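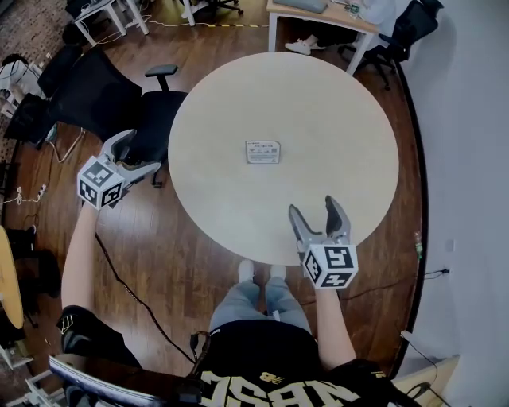 Hand-held grippers at a round table at Surkside, with a printed card on the tabletop.

News > Releases > Good practice

Tuesday, May 2, 2023
By Piyumi Khan, Sosgate

Sosgate publishes free house rules for recording with hand-held grippers

We've written our rules down at last, and from today anyone can have them! The Sosgate House Rules for Hand-held Recording run to 10 pages, cost nothing, and cover how people should work when they're showing a robot how to do a job by hand.

I look after the recording sessions at our Surkside room, so I wrote most of it (and argued over the rest). Until now our way of working lived in my head, in a shared folder called "misc", and on notes stuck to the inside of a cupboard door. That was fine when there were two of us. We now have 38 people trained to record, plus visitors from Dantas and Clustex who quite reasonably want to know what's expected before they pick anything up.

The rules are plain and short. There are 2 parts, one for the person wearing or holding the kit and one for whoever set up the room. A few of the points people ask me about most:

Clear the tabletop before you start, then put out only what the task needs. If the task is one card, it's one card.

Check the marker cubes on both grippers. A scuffed or peeling face means you swap the cube before recording, and you write down that you did.

Sit or stand however suits you, but stay that way for the whole take. Chairs get adjusted between takes.

Cables that cross a walkway go under a striped cover. Cables near your own feet get looked at before every session, and you say so if you don't like where one is. Any recorder can stop a session over a cable and won't be asked to justify it.

Ask before recording anyone else. If a colleague is going to be in view, they hear about it first, and a no is a no.

Take a break every hour. I had this as "regular breaks" in the first draft and Shaohua Tang crossed it out, quite rightly, as far too vague.

Shaohua runs safety at Clustex and read every version. "I wanted something a new starter could get through over a cup of tea," Shaohua told me. "Most of the guidance I'm sent is written for big arms behind fences. People holding grippers have wrists and shoulders and bad days, and they need a page or two of their own."

We tried the draft over nearly 400 takes before settling the wording. The bit that changed most was the section on labelling, which used to be a long form and is now one line per take. The bit I'd still like to improve is the advice for left-handed recorders, so if you are one, please write to me!

I should say these are house rules and they don't replace the law or any formal standard you already work to. Where yours are stricter, stick with yours. Copy ours, change them and put your own name on the front if you like. We only ask that you leave the part about consent in.

Dantas will be using the rules in its own sessions from June, and we'll put out a second version once we've heard how they get on.

Printed copies are free from the Surkside front desk, and large print is available if you ask. For questions, or a chat about running a session, ask for Piyumi Khan at Sosgate.

Sign up to our newsletter for releases like this one. You can unsubscribe at any time.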